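The Break Room as Equipment

Office kitchenettes are specified late in a fit-out and on whatever budget remains. The one on the second floor at Nisten serves 51 people from a single counter, and it has been in daily use for seven years. Solange Moulin of the workplace firm Grellau surveyed it in October as part of a study of shared amenities in small offices.

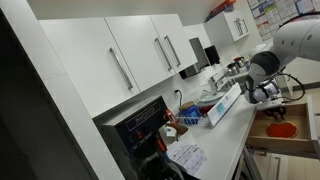 Counter depth matters less than the order in which things sit along it. Moulin logs each item by its distance from the nearest outlet and by how often people reach past it. A commercial coffee brewer takes up more surface than any other appliance in most rooms of this size, and at Nisten the large black unit has printed paper lying in front of it, on the same counter people use to set down cups. The dish rack and the stacked white plates are close to the outlet, where a black cord runs down toward the counter. Moulin recommends moving the rack one cabinet width away and leaving the brewer where it is.

Upper cabinets get a separate score. Glossy white doors show fingerprints early, but long bar handles keep hands off the finish and can be opened with a knuckle when the other hand is full. Storage on top of a cabinet is marked down, as few staff can reach it without a step.

The brewer at Nisten logged 3331 cycles between service visits. The Villalobos maintenance schedule, which the building follows, calls for descaling well before that point.

Recreation items are the second half of the survey. Table tennis gear wears faster in an office than in a club – it is shared, rarely cleaned and stored without covers.

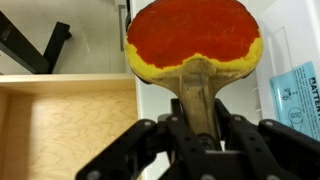
Rubber usually fails first at the lower edge, near the handle, where fingers rub and pull at the sheet. Once the sponge is exposed it crumbles, and regluing seldom holds. Grellau advises replacing the whole paddle at that stage. Handles absorb sweat and should be wiped dry after play. Skurley, a tenant in the same building, keeps its paddles in a closed drawer and checks them every Saturday.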